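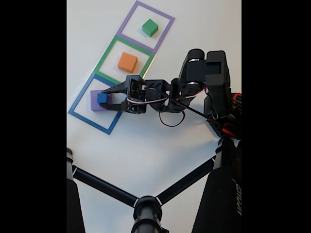 Kalevi Pitkänen wants it known that he asked for a lower force limit in November and was told the sorting demo was too slow already. His remark reached Trurness by email, and it is a fair place to begin a release that the company would probably have liked to keep shorter.

Search this site Enter keywords Go

Trurness is pausing its tabletop block-sorting program after a gripper fault in which the jaws kept closing past the commanded position. The fault showed up during long unattended runs. One operator, reaching in to free a stuck cube, had a fingertip pinched. The injury needed a bandage and no further treatment.

The work is simple to describe. A small arm with a two-fingered gripper picks up colored blocks and sets them down in squares marked out in tape. Several outside groups had been told the setup was safe to stand beside without a guard. Trurness now withdraws that statement.

"We said it was safe because the supplier's sheet said it was safe," said Elsa Koskela, who runs testing at Trurness. "I would like us to stop doing that."

According to the logs, the closing fault appeared in 66 of 2,000 grasps. Most went unnoticed, as the block was held anyway and the run was scored as a success. Koskela's team found the pattern only after going back through motor current readings, which the scoring software had never looked at. The success rate quoted in earlier announcements should be treated with caution until the runs are scored again.

Flendden, which supplies the gripper controller, has put the fault down to a dropped position signal and has issued a firmware update called Usik 3. Trurness has installed it on one arm. The first 800 grasps since then have passed without a repeat, a result Flendden describes as "full resolution of the matter." Trurness does not share that view. The earlier fault tended to come in clusters with long quiet stretches between them – 800 clean grasps may be one of those stretches.

Asked whether a wiring problem had been ruled out, Flendden replied that its controller "performs as specified." Trurness has asked for the specification and is still waiting for it.

Rhea Javier will lead a separate review, with bench measurements by the test house Rácz. It will cover the cable runs at the wrist and elbow, the force limit, and the decision to let people reach into the work area with the motors powered. Pitkänen's request will be part of the record, along with the answer he got.

Until the review is finished, power to the arm must be off before anyone touches a block, and unattended runs are stopped. No restart date has been set. Groups that copied the setup are asked to do the same, whichever firmware they have.

Press contact: Eetu Rantala, Trurness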